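Assunto: Re: [fabricacao] Norura ou fresadora Perkton para peças pequenas em alumínio
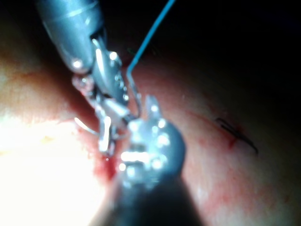

*Instrumentos cirúrgicos robóticos junto ao tecido, vistos de muito perto.*

Boa tarde a todos,

Respondo por partes à mensagem de terça-feira, que cito em baixo só no que interessa.

> Estamos a pensar comprar uma fresadora de bancada para fazer suportes e
> caixas em alumínio, séries pequenas, nunca mais de 12 peças de cada vez.
> Temos em vista a Perkton e a Norura. A Perkton é mais pesada e mais cara,
> a Norura cabe melhor no espaço que temos. Alguém trabalhou com as duas?

Trabalhei com as duas. A Perkton está na nossa oficina há três anos, a Norura usei-a durante uns meses num espaço partilhado, quase sempre em alumínio 6082 e algum POM.

A diferença que mais se nota no dia a dia é a rigidez. Na Perkton faço desbaste com fresa de 6 mm e o acabamento das paredes sai aceitável à primeira passagem. Na Norura tive de baixar a profundidade de corte para menos de metade, e mesmo assim as paredes altas ficavam com marcas de vibração. Para caixas pouco fundas isto pode não ter importância nenhuma. Para suportes com nervuras altas tem.

> A Norura anuncia uma mesa maior. Isso compensa?

Depende da forma como prendem as peças. A mesa é maior, mas os rasgos em T ficam afastados entre si e uma torneira pequena acaba sempre numa posição incómoda. Acabei por fazer uma placa de sacrifício com furos M6 e trabalhei sempre em cima dela. Com a placa montada perde-se altura em Z, convém fazer as contas antes de comprar. Na Perkton uso uma torneira de 100 mm fixa à mesa e raramente a tiro de lá.

> E quanto a ruído? O espaço fica por baixo de escritórios.

As duas fazem barulho. O spindle da Norura é mais agudo e ouve-se através do chão, pior acima das 18 000 rotações. A Perkton tem um som mais grave e incomoda menos, mas o aspirador incomoda mais do que qualquer das máquinas. Se o aspirador puder ficar noutra divisão, com a mangueira a passar pela parede, resolvem a maior parte do problema. Uma manta de borracha debaixo da bancada também ajudou no nosso caso.

> O software que vem com a Norura serve, ou temos de comprar outro?

Serve para contornos e bolsas simples. Não tem biblioteca de ferramentas decente e obriga a escrever os avanços de novo em cada operação. Eu gerava o código à parte, com o pós-processador da Shojaei, e carregava-o por USB. Atenção a uma coisa: os programas com mais de 1000 linhas demoravam a abrir no painel, e num deles, com 1168 linhas, o painel bloqueou duas vezes antes de arrancar. Dividi o programa em dois e não voltou a acontecer. Não sei se a versão actual do firmware já corrige isto.

Na Perkton uso o mesmo pós-processador com uma alteração no cabeçalho (a troca de ferramenta é manual e o M6 tem de levar uma pausa a seguir). Posso enviar o ficheiro a quem quiser, basta escrever-me em privado.

Sobre ferramentas: para alumínio compro fresas de metal duro de um dente ou de dois dentes, polidas, sem revestimento. As que vinham no conjunto inicial da Norura eram de quatro dentes e entupiam logo. As da Bastness têm durado bem. Neste momento tenho 7 fresas de 6 mm na gaveta e duas delas já só servem para plástico. Para arrefecer uso ar comprimido com um pouco de álcool, aplicado com pincel quando são bolsas fundas. Não montei circuito de refrigeração em nenhuma das duas e não senti falta dele em séries deste tamanho.

Se me perguntassem a mim, para 12 peças de cada vez e com espaço para a máquina, comprava a Perkton. Se o espaço for mesmo o limite, a Norura faz o trabalho, desde que aceitem tempos mais longos - uma caixa que na Perkton me leva 40 minutos passava bem da hora na outra. Vejam também o peso: a Perkton não sobe escadas sem um carrinho próprio e a nossa bancada teve de ser reforçada com cantoneira por baixo.

Faltou dizer na vossa mensagem que tolerâncias precisam nos furos dos suportes. Se forem para rolamentos, eu deixava sobremedida e acabava com mandril, em qualquer das duas.

Em Agosto a oficina está fechada nas primeiras semanas. Depois disso, se quiserem vir ver a Perkton a cortar, tragam um bocado do vosso material e um desenho em STEP. As manhãs são melhores, a partir das 10h.

Cumprimentos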